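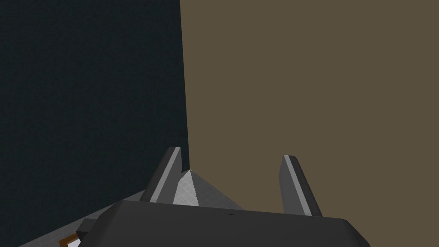
Skavwood – wrist-view grasping set for simulated arms

Skavwood is the bundle I wish I'd had when I started on this at Istard. You get the simulated arm, the two-finger gripper, a room generator and the training scripts, and it all runs on one decent desktop machine. I use it every day, so you're getting my own working copy with the rude comments taken out.

What it's for

I wanted to know how far a policy could get on the wrist view alone, with no overhead camera to lean on. In that view the gripper fills a good part of the picture all the time, and sometimes all you've got past the open fingers is a couple of plain walls and a bit of pale surface. My first policies hated that. They'd drift towards the nearest corner and stay there!

So the method (I call it Nyberg, after the folder it lived in) keeps a short memory of the last 64 views and lets the policy look back through them when the present one has little to say. That's the whole trick – the rest is careful bookkeeping.

How it did

I ran 1,386 test episodes in rooms the policy hadn't trained in. With the memory switched on it got lost far less often, and when it did wander off it usually came back by itself. Shiny objects are still poor. Thin ones are hit and miss, and I'm not going to pretend otherwise.

What you get

Room generator with plain and textured walls
Gripper model, fingers adjustable for opening and speed
Nearly 1,000 recorded demonstrations
Trained weights from 5 separate runs, the bad one included
Plotting scripts (a bit scruffy, sorry)

Works with

Skavwood talks to the Pridevlow simulator out of the box. If you're on something else you'll need to write a small adapter – mine took me an afternoon and a lot of tea. Real arms aren't supported yet. I've started on it, but the lighting is giving me grief and I'd sooner not promise a month.

Licence and updates

One licence covers one lab, however many machines you've got. Updates are free until the next major version, and the April one fixes the slow start-up a few of you wrote in about.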